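Drelumar Hall Booth and Backdrop Rental: Frequently Asked Questions

Last updated April 29, 2024

Booking

How far ahead do I need to book?

Most dates are open until two weeks before the event. July fills early because of graduation parties and family reunions, so ask in the spring if you want a July date. We do not keep a waiting list. If your date is taken, check the calendar again from time to time, as cancellations go back on it the same day.

How do I hold a date?

Fill out the request form and pay the deposit. Your date is held once the deposit clears. A phone call or an email does not hold a date, even if we told you it was open.

Can I change my date after paying?

Yes, once, at no charge, if the new date is open. A second change is treated as a cancellation and a new booking.

What happens to my deposit if I cancel?

You get all of it back if you cancel more than 6 weeks before the event. After that we keep half. If you cancel in the last two weeks we keep the full deposit.

Do you rent to businesses and schools?

Yes. The prices are the same. Schools can pay by purchase order, but we need the signed order in hand before pickup. Businesses that need an invoice should enter the billing name on the request form exactly as it should appear.

What comes with a rental

What is in the basic package?

A folding table, a fabric backdrop, clips for hanging it, and a carrying bag. Stands are extra. Many people hang the backdrop on a wall and have no use for a stand.

What sizes are the backdrops?

There are two sizes. The Tejada is the smaller one and suits a single table. The Rultness is wide enough for a group of people standing in a row. Both come in black, gray, and ivory. Exact measurements are on the label of each bag, and we can send them by email before you book.

Which color should I get?

Black hides wrinkles from a distance and makes light-colored letters easy to read. Ivory looks good in daylight but shows every mark. Gray is the safe choice if you don't know what the room will look like.

Do you make letters and signs?

We cut foam letters to order in our shop. Allow two weeks. You choose the wording, the typeface, and up to two colors per letter, one for the face and one for the edge. Letters are yours to keep. We do not cut logos owned by someone else unless you send written permission.

How do the letters attach?

Each set comes with self-gripping dots for the back. Press them on firmly and leave the backdrop alone for a few minutes before you lift it. Do not use hot glue, spray glue, or staples on our fabric. If you want to pin the letters, call first and we will tell you whether your backdrop can take it.

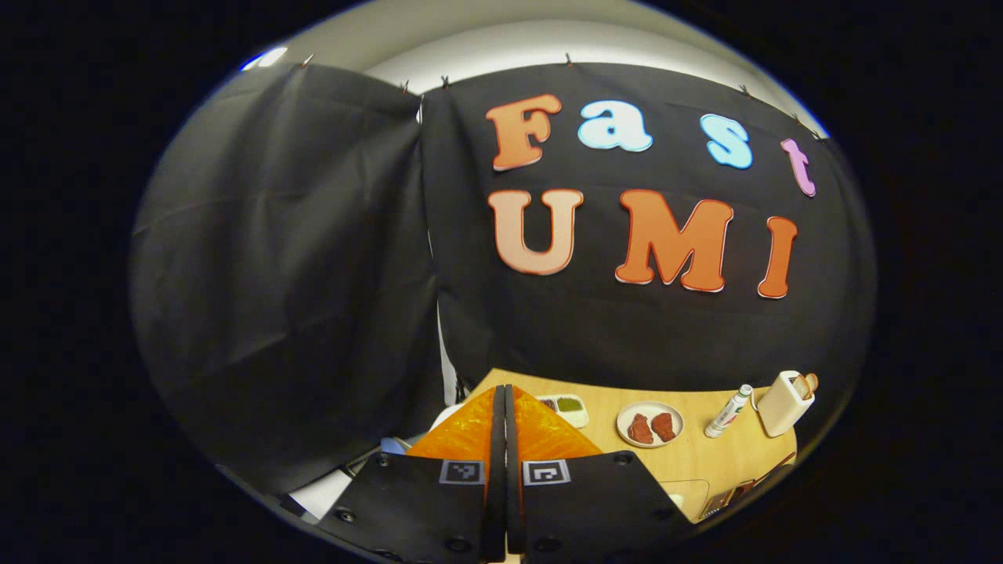 Lay the wording out on the floor before you put anything on the wall. Short words on two lines are easier to read across a room than one long line, and they leave more space at the sides for people to stand. Put the bottom line high enough that it clears whatever will be on the table. Cakes and flower arrangements are the usual problem.

Setting up

Do you deliver and set up?

We deliver inside the county. Setup is a separate charge and has to be booked with the delivery. Drivers can't stay to set up if it isn't on the order.

Can I hang a backdrop on any wall?

Ask the venue. Some allow clips and removable hooks, some allow nothing at all on the walls. If the answer is no, rent a stand. We are not responsible for paint damage caused by hooks or tape you supply yourself.

How do I get the wrinkles out?

Hang the backdrop the night before if you can. Most creases drop out by morning. A garment steamer works on the rest. Keep the steamer moving and work from the top down. Do not iron the fabric, because it will go shiny and we can't fix that.

How much weight will the table hold?

Spread the load and keep heavy items over the legs. Nobody should sit or stand on it. Coolers filled with ice belong on the floor.

Can I use the backdrop outdoors?

Only under a roof or tent, and never on a stand without sandbags. Ulteck stands, which are the ones we rent, have hooks on the legs for the bags. Sandbags are free if you ask for them on the order.

Can I have candles near it?

No. Battery candles are fine.

Returns and damage

When is everything due back?

By noon the day after the event. If we are closed that day, it is due at noon on the next day we are open. There is no early return discount.

Do I need to clean it?

Shake off crumbs and glitter and wipe the table. Please don't wash the fabric. If something was spilled, tell us what it was when you bring it back and leave the stain alone. Wine and frosting usually come out. Candle wax and permanent marker usually do not.

What does damage cost?

Small marks are covered by the rental price. A backdrop that can't be cleaned or repaired is charged at replacement cost, which is listed on your agreement. Lost clips are charged one by one. The most anyone can be charged for a full Rultness package with stands is $900.

I left something in the bag. Can I get it back?

We check every bag when it comes in and keep what we find for a month. Call and describe the item. Tablecloths and phone chargers turn up often.

Contact

Who do I talk to about a custom order?

Akihiko Nomura handles letters and custom sizes. Write to him through the request form and choose "custom" from the menu. Send the exact spelling you want, including capitals, since he cuts from what is written on the form.

Can I see the fabrics first?

Yes, during shop hours. No appointment needed. Sample swatches can also be mailed at no cost.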